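Ekua Ayaaba has sat at the same kind of desk for 3 years, and her view of it is practical. She plans workstations for Kwofie, a company that fits out rented office floors, and she starts with the back edge.

"People shop for the top and the legs," she said when we spoke in November. "I look at where the wires go. If the slot is at the back and has a lid, you can get a hand in. If it's a round hole, you end up under the desk with a flashlight."

Her preferred layout keeps the front two-thirds of the surface clear. Storage stands at the back, near the middle, within reach of either hand. She allows one organizer per desk - pencil, sticky notes, small drawers for whatever would roll. Anything else has to earn its spot.

Small capped containers are her test case. They are handled close to the front, over open desktop, and she wants space for both forearms.

"You need two hands for a cap," Ayaaba said. "One holds, one turns. If your elbows hit a monitor stand, the layout is wrong."

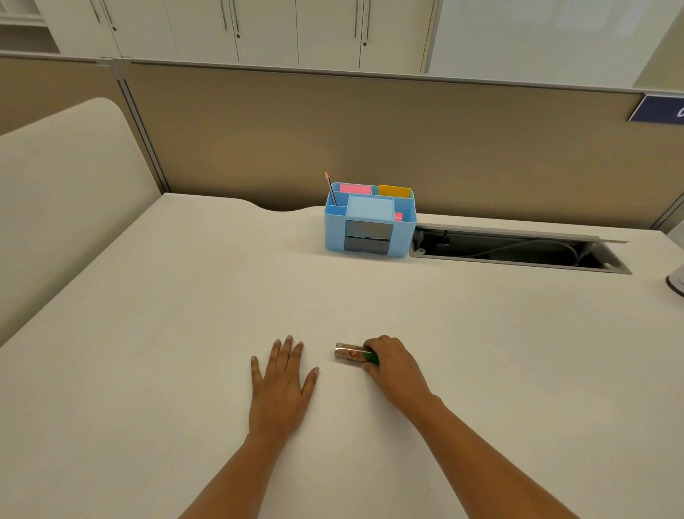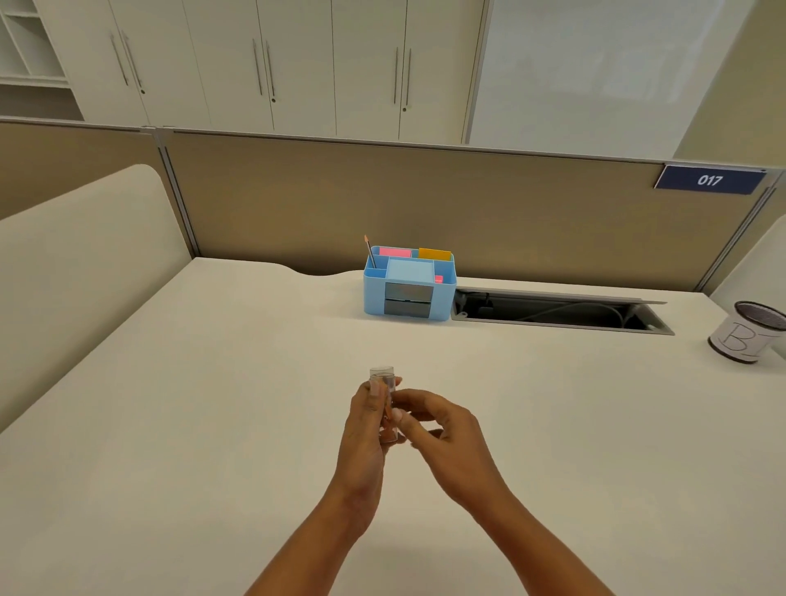
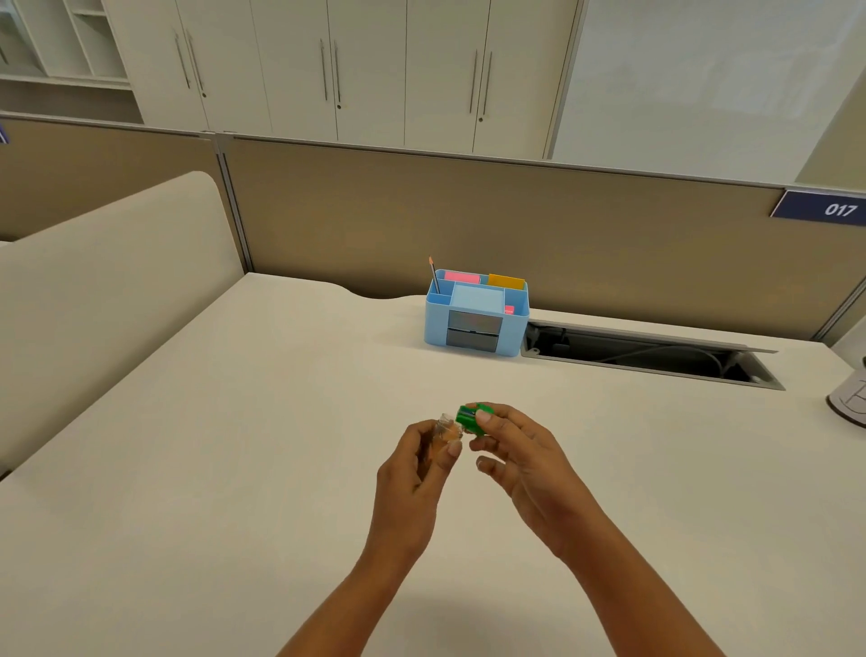 Small items handled at the front of a white desk, with the light blue organizer and the lidded cable slot behind.

I asked whether the lid should stay down. She leaves it up while she is changing cords and closes it afterward. Dust is a minor issue, in her view. Paper clips are worse, and she has pulled 100 of them from a single floor.

Her colleague Nii Bonsu disagrees on the organizer. He would move it to the far side of the slot, so that a cord coming out has a straight run to the front. Ayaaba tried that for a week and moved it back.

"I was reaching across my own cables for a pencil," she said.

On color she has little to say. Light plastic shows ink, dark plastic hides a dark pen. The sticky notes stand on edge in the rear slots, one color to a slot, and she replaces a stack when it gets too thin to stay upright.

The next order is for 213 desks. The slot stays on the right.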